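Speaker notes: Teaching by hand, teaching by remote
Pentti Rantala
Slot: 20 minutes plus questions. Clicker is in the side pocket of the laptop bag.

OPENING (don't read the title out)

Start with the bicycle story. My dad ran behind me holding the saddle, and he never once explained balance. He just moved the bike until my body caught on. Pause there. Then: "I get to do that for a living, with arms that weigh more than the bike did."

Ask for hands: who has ever physically grabbed a robot arm and pushed it through a job? Usually a few people from integration shops. Who has driven one remotely? Fewer. Be nice to the ones who haven't, because this talk is for them!

TWO WAYS TO SHOW IT

By hand. You put the arm in its free mode, take hold of it near the wrist and walk it through the motion. It feels wonderful the first time, like leading somebody in a slow dance. You sense the weight and you learn where the joints get stiff. The trouble is that your own arm and shoulder are in every camera view, and the robot won't have them there later.

By remote control. You hold a leader device, the robot follows, and you stay out of the way. The cameras record what the robot will see when it's on its own. You lose the feel of contact, though, and for the first hour everybody squeezes too hard. I sure did. (Tell the Condow story here if there's time: the paper cup, the coffee, the keyboard. Keep it short.)

Mention Pellik, our recording tool. One button starts a take, one button throws it away. Say out loud that the second button matters more. A sloppy take that you keep is a lesson you'll be un-teaching for weeks.

WHAT MAKES A GOOD DEMONSTRATION

Go slowly here, it's the part people write down.

Move the way you want it to move. If you hesitate over the object for a second, the robot will learn to hesitate too, and it'll look very thoughtful doing it.

Change the starting layout between takes. Turn things, swap them, leave some clutter lying near the target. I used to tidy up between takes and our first Wutmont policy fell apart the moment a stray item showed up.

Record recoveries on purpose. Miss the grasp, back off, come in again, keep that take. This was the Chauhan group's advice to me and I ignored it until May.

Swap operators. Two people on the same job will pick two different approach angles, and it's worth talking about before you mix the takes together. (Drink some water.)

On numbers: our set has 2562 takes. Somebody always asks if that's a lot. For one simple pick, it's plenty. For anything bendy, I'd love more.

WHY FLOWERS

I love this section, try not to rush it! Boxes are easy to love because a box is the same box from every side. A stem is thin, it rolls, and there's a big floppy bloom on the end that pulls it off balance. Grab too high and you crush the head. Grab too low and the whole thing swings. There are leaves in the way of the exact spot you want. And a rose and a hydrangea want quite different grips, so the operator has to make a decision each time, and that decision is the thing we're trying to pass on.

Everything on the table is artificial. Real ones would wilt before lunch.

Next two slides back to back. Let people look for a bit before talking.

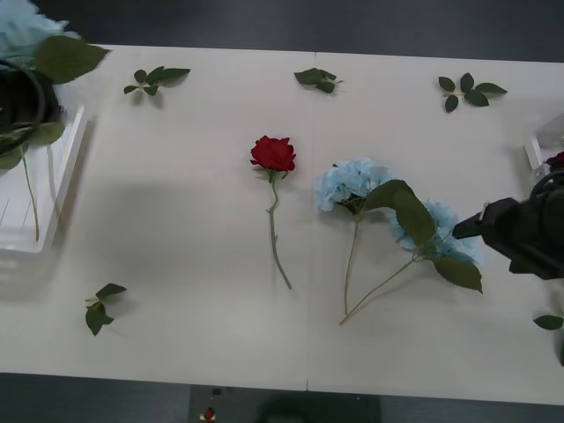
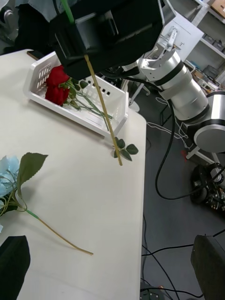
Slides 14 and 15: artificial roses and hydrangeas on the white table, same setup, two camera views.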